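Walk-Over Survey of a Slab-Paved Plaza
Posted in Hard Surfaces / Inspection
By Tassanee Suksawat
Last revised: September

Contents
What the survey covers
Equipment
Setting up the grid
Procedure
Grading the defects
Writing it up

What the survey covers

A walk-over survey records the surface condition of a paved area: slabs, joints, covers, edges and anything standing on the paving that limits access to it. It is a visual and hand-tool inspection. It does not tell you what the bedding layer is doing, although a rocking slab or a dip that holds water is usually enough to justify lifting one and looking.

The method below was written for large rectangular slabs with narrow joints, laid on a mortar or compacted bed in an area open to pedestrians and light service vehicles. It can be used on smaller units, but the grid will need to be tighter. It is not suitable for slabs on pedestals, where the underside has to be checked separately.

One person can do it. Two is faster, with one on the straightedge and one writing.

Equipment

Straightedge, aluminum, long enough to span at least two slabs
Tapered feeler gauge, marked in millimeters
Long tape and a short tape
Rubber mallet
Stiff brush and a plastic scraper
Chalk in two colors
Chalk line
Cover lifting keys, if you have permission to open covers
Clipboard, grid sheets, pencil
Camera or phone
Four cones

Pencil works better than pen on grid sheets that get damp. Bring more sheets than the plan suggests.

Setting up the grid

Get a plan of the plaza first. A site plan from the property office will do, provided it shows the outline and the service covers. If the covers are missing, mark them by hand before starting.

Use the joints as the grid. Pick one continuous joint as the baseline and letter the bays off it. A bay 8 slabs wide is convenient, since it can be covered in one pass up and one pass back without losing your place. Number the rows from the building end. At Siriwan we ended up with 42 bays, and the last of them were part-bays along the curb. Part-bays get their own letter. Do not merge them with their neighbor, or the sheets from the next survey will not line up with yours.

Mark bay corners with a small chalk tick in the joint. Ticks on the slab face get scuffed off by foot traffic and are a nuisance to clean from pale stone.

Check that the baseline joint runs straight. Stretch the chalk line along it without snapping it and look for drift. If the joint wanders by more than its own width, note it on the first sheet and take your measurements from the line.

Procedure

Step 1. Walk the whole area once without writing anything.

Cross it in both directions. The purpose is to find out where people walk, where vehicles get in, and where water would go. Tire marks, worn corners and lines of debris all help. Note the main routes on the plan afterward.

Step 2. Brush out the joints at the sample points.

Take 3 sample points per bay: one at a cross-joint near the middle, one at an edge, and one wherever the joint looks worst. Brush out loose dust and use the scraper on anything stuck. Do not dig. If sound joint material comes out with a plastic scraper, it was not sound, and you should record it as friable.

Step 3. Measure joint width and depth.

Push the tapered gauge in vertically until it touches both arrises and read the width. Measure depth from the slab surface down to the top of the joint material with the short tape. Record both figures even where the joint is full, in which case the depth is zero. A blank on the sheet can mean full or can mean missed, and at the desk there is no way of telling which.

Step 4. Check for lips.

Lay the straightedge across the joint, hold it down on the higher slab and slide the gauge into the gap over the lower one. Work along the joint and keep the largest reading. On our sheets a lip of 7 mm goes straight to the urgent list regardless of location. Your site may have a lower limit in its own standard, particularly near ramps and entrances. Use whichever is lower.

Large slabs can be level at one corner and proud at the other. Check both ends of every joint you test.

Step 5. Sound the slabs.

Tap each slab near the corners and once at the center with the mallet. A well-bedded slab gives a short, dull note. A hollow note means a void below or a broken bond. Mark hollow slabs with a chalk H in the joint beside them and shade the affected part on the sheet. Then stand on opposite corners and shift your weight. If the slab moves, write R for rocking, which overrides H.

Step 6. Inspect covers and frames.

Covers collect most of the defects in an otherwise sound area. For each one, record:

Shape and position by bay and row
Level against the surrounding slabs, measured at four points
Condition of the cut slabs around the frame
Condition of the joint between frame and slab
Whether the cover rocks underfoot

A round cover in rectangular paving leaves thin tapering pieces where the slabs were cut to fit, and these are the first to crack. Look at them closely. Also check whether the joint around the frame was filled with the same material as the rest. A rigid mortar collar inside a flexible jointed area will usually have a hairline crack around it.

Do not lift a cover unless the owner of the service has agreed to it.

Step 7. Record the edges and drainage.

Walk the perimeter. Look for slabs that have crept outward, open joints parallel to the edge restraint, and silt against curbs and building lines. If there is a channel drain, check that its grating sits slightly below the adjacent slab. If you can come back after rain, do so and outline the puddles in the second chalk color - it is the most reliable level survey you will get for the price.

Step 8. Record what you could not reach.

Bicycle racks, planters, benches, kiosks and parked scooters all hide paving. Shade the covered strip on the sheet and write what is on it. An unshaded bay is read as an inspected bay. Where bicycles are parked, check the slabs on the walking side of the row, particularly for chipping at the arrises from kickstands, and arrange a second visit at a time when the row is thinner. At Vorstead, 6 a.m. was early enough.

Step 9. Take the overview photographs.

Close-ups are taken as you go, with the gauge in place. Overviews are taken last, one from each side of the area. They are used for orientation by people who have never been to the site, so each one should contain at least one fixed landmark and one item that is on the plan.

Stand so that the joints run away from you and the paving takes up a good part of the view. A view like the one below does the job: the seams can be followed toward the middle distance, the manhole cover a little left of center ties the photograph to the plan, and the long dark building behind fixes the direction. The row of bicycles and scooters down the right side shows which strip needs the second visit. The sun is ahead and to the left, and the left side of the background is faded by it. For orientation that is acceptable. For surface texture, take another from the opposite side with the light behind you.

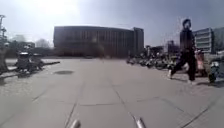
Grading the defects

Use four grades and apply them by bay.

Grade A: No action. Joints full or nearly full, no measurable lips, no hollow slabs.
Grade B: Maintenance. Joint material low or friable. Top up at the next scheduled visit.
Grade C: Repair. Hollow slabs, cracked cut pieces, frames out of level.
Grade D: Urgent. Rocking slabs or lips over the limit. Cone off and report the same day.

The bay takes the grade of its worst defect.

Writing it up

Redraw the grid sheets onto one plan and color the bays by grade. Attach the measurements as a table, in bay order, with the cover records after it. Number the photographs and mark on the plan where each overview was taken and which way it faces.

For joint repairs, state the existing material by type and, where known, by name. The Illey depot keeps Hivar jointing compound in gray and buff, and an order that says only "match existing" will come back as a phone call.

Keep the original pencil sheets with the report.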